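About Kirnby

Kirnby is a small company for buckwheat products. We make dry noodles, flour and one kind of cracker, and we sell them to shops and directly to homes. The company was started by Ivana Maldonado and Preben Kvaran, who met in a cooking course and both had to stop eating wheat in the same year.

The first noodles were not good. They broke in the pot and the water became gray. Preben changed the recipe many times until we came to the one we sell today, with 85 percent buckwheat and the rest tapioca starch. It needs 11 minutes of cooking, a little longer than the usual pasta, and it should be rinsed well after.
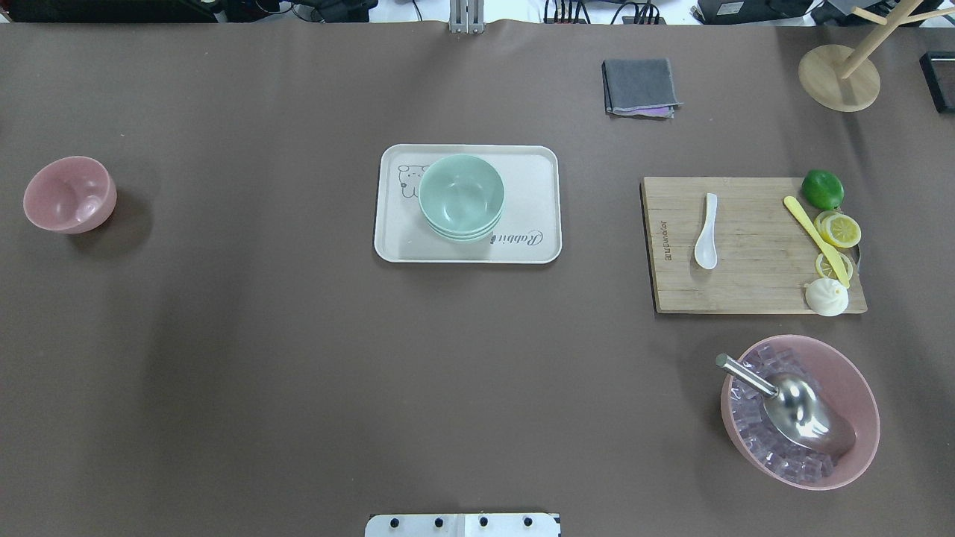 Our flour comes from the Radonjić mill, with whom we work since the second year. They clean the stones before our order, so that no wheat flour stays inside.

Today we are 12 people. Milagros Quezada is responsible for production, and Frøydis Kristiansen answers the letters of customers, also the long ones. Every March we close for one week to service the machines, and orders are sent when we are back.

Visitors are welcome in our shop on Garner Street. Please write to us before if you come with a group.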